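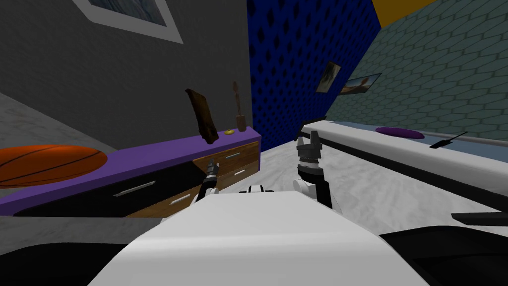 The Hanging File Holds Its Ground

January 15, 2019

Office supply buyers have been told for years that paper filing is finished. The order books at Seveo, which makes hanging folders, do not show it. The firm shipped to 279 business accounts in December, most of them law offices, clinics and school districts with rules on how long a signed original must be kept.

The product has changed little. A hanging folder is a sheet of heavy stock, folded once, with a metal or plastic rod along each top edge. The rod ends hook over two rails. Letter size takes a sheet 11 inches long across the drawer, and legal size takes a wider one. What differs between brands is the weight of the stock, the coating on the rod and the way the fold is scored. 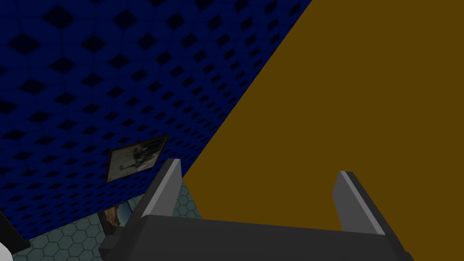

Scoring matters most in a full drawer. A folder with a single score line forms a V, and papers slide down into the point and curl. Extra score lines let the bottom be squared off to a depth of 2 inches – enough for a thick case file. Vomon sells the same folder with a strip of pressboard set into the base, at a higher price per box.

Recycled stock used to tear at the rod. Mills now blend in longer fibers, and the reinforced edge on the Wunex line is folded over and glued before the rod goes in. The cost is a stiffer top edge that makes plastic tabs harder to seat. Tabs should be pushed in from the front, one side first, then bowed slightly until the other side catches.

Color is a separate question. Offices that assign colors by year run out of them and start again, and old files then sit beside new ones that look the same. Sorting by department lasts longer. 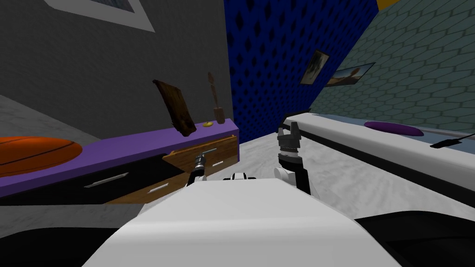

Nambiar disagrees, and would drop color entirely: standard green is always in stock, a printed label carries more than a color can, and a mixed box leaves the shades no one wants at the back of the supply closet. Seveo still sells more assorted boxes than plain ones.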